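Clothes library to reopen in Stundavska with more room for small items

3 Apr 2018

The Stundavska clothes library will reopen this month in larger rooms on Gruvirov Street, with a new sorting area for baby clothes, scarves and other small textiles.

Members borrowed 1,884 items last year, up by 200 on the year before. The old premises had one counter for both returns and loans, and queues on Saturdays often reached the door.

Under the new system, small items are kept in white plastic bins with a handle slot at each end. Each bin is sorted on a table before it goes back to the shelves.

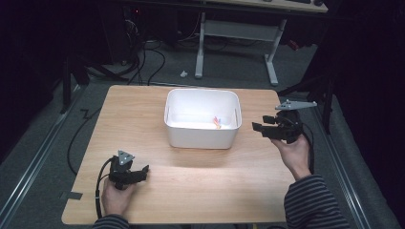 The library has 43 bins so far and plans to buy others before July, when the children's section is due to open. Bundled sets will be lent as one item – a change that members asked for in a survey last autumn.

The move was paid for by a grant from the Meinecke Fund and by the sale of more than 1,000 donated garments. Shelving came from Clokora, a second-hand furniture shop in the same street, which also delivered it free of charge.

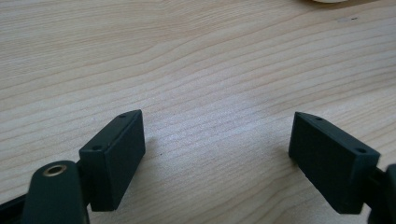
A light wooden tabletop with a fine, curving grain.

Annual membership stays at the same price. Loans last three weeks and can be renewed once, either at the desk or by telephone. Donations of clean clothing will be accepted again from the first day of opening – shoes and bedding cannot be taken.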